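Garba Ogbonna has been selling fruit and vegetables from a corner shop in Lavdale for 24 years. He opens at 6 in the morning, and by the time most customers arrive he has already been to the wholesale market and back. We talked in the storeroom behind the counter, where he does his sorting and his paperwork.

He did not plan on produce. His uncle ran a hardware store, Akande, two doors down, and Ogbonna worked there after school. When the grocer next door gave up the lease, his uncle told him to take it.

"I knew screws and paint," he said. "I did not know a thing about lettuce. The first summer I threw out half of what I bought."

What changed was the buying. He had been ordering by phone from one supplier, Cerum, and taking whatever came on the truck. A driver told him to go to the market himself and look in the bottom layer of every case. He still does that.

"The top layer is for show. You lift it up. If they don't want you to lift it up, you go to the next stall."
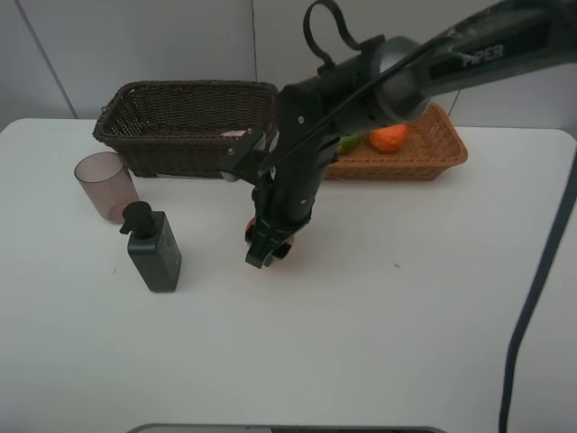 Adela, a customer since the early years, said she stopped going to the supermarket for fruit after he talked her out of buying his peaches. He told her to come back in two days, and she did. Her one complaint is that he never has decent corn.

Ogbonna admits the corn is a problem. It loses its sweetness quickly and he does not have the cooler space to hold it. He would rather carry less of it and sell out by noon. The same goes for berries, which he buys in small lots and marks down after lunch.

Citrus is easier. It keeps, it travels well, and people buy it all year. He picks by weight. Two limes of the same size can feel very different in the hand, and the heavier one has more juice. He doesn't worry much about color, and he says a little yellow in the skin often means a better lime for cooking.

"People want the dark green ones because they look fresh," he said. "Fine, I sell them the dark green ones. I take the other ones home."

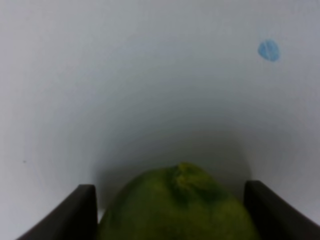 He keeps his limes in the cooler and puts out a small number at a time. Left on the shelf in July, the skins go hard and the customers stop touching them. Lemons get the same treatment. Oranges he leaves out, mainly for lack of room.

Money is tighter than it used to be. The shop has 184 regular accounts, mostly households that pay at the end of the month, plus a few restaurants. He once had more than 300. Some families moved away, and some switched to delivery. He tried delivery himself, through a service called Ramix, and quit after one winter.

"They wanted a photo of everything and a price that didn't change for a week. My prices change every morning. I would sell tomatoes at a loss and then get a complaint that they were too ripe."

The accounts are still written in a ledger. His daughter put them on a computer once, and he kept both going for a while before dropping the computer.
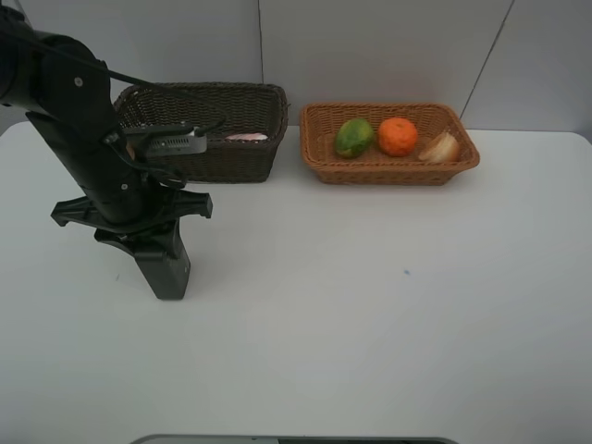 Does he think about retiring?

He does, mostly in January, when the market is dark and the loading dock is iced over. His daughter has a job she likes and he hasn't asked her to take the shop. A man who runs a bakery across the street has made an offer for the lease, and Ogbonna told him to ask again in October.

In the meantime he wants to replace the big cooler, which is older than the business. With a bigger one he could finally carry corn through the afternoon.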